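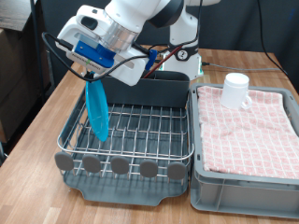

Cosik is a small school for household skills. We teach adults and young people how to keep a kitchen in good order: washing up, drying, putting away, and caring for the things which are used every day. Many of our learners come to us when they move into their first flat, and some come after many years of living with family. We start always with the dishes. A plate should stand upright in the wire rack, each in its own slot, so that the water can run down to the tray under it. The towel is folded flat in a bin beside the rack, and our learners soon know the checked one in white and pinkish red. Long and thin things go in the tall compartment at the back.

How we began

The school was opened by Yanling Fu in October, in one room above the Voria bakery. She had worked many years in hotel kitchens and she noticed that new colleagues could cook quite well, but did not know where to put a wet bowl. The first course had 6 learners and one sink. Today we have two teaching kitchens and a small library of printed guides, which you may borrow for three weeks.

Since the opening, 832 people have finished a course with us. We are glad that a good number of them still write to us, mostly with questions about limescale.

What we teach

Our basic course is called Tang. It has three evenings, and each evening lasts two hours. On the first evening we wash and dry. On the second we arrange cupboards and drawers, and we speak about which things should be near the sink and which can be further away. The third evening is for towels, cloths and sponges: how to wash them, how to fold them, and when it is time to throw them out.

The longer course, Plivus, is for people who share a kitchen with others. We practise how to agree on a washing-up plan and how to label shelves in a friendly way. Rizwan Lodhi teaches this course. He lived for a long time in shared houses, and he brings his own collection of cupboard labels, which you are welcome to copy.

Both courses are held in English. Please speak slowly with us and we will do the same with you.

Visiting us

You can come and look at the kitchens before you decide. The entrance is on the left side of the bakery, up the stairs. Please ring twice, the first ring is often not heard when the taps are open. Aprons are given by the school. If you have sensitive hands, please bring your own gloves in the right size.

This page was last changed on 3/20/25.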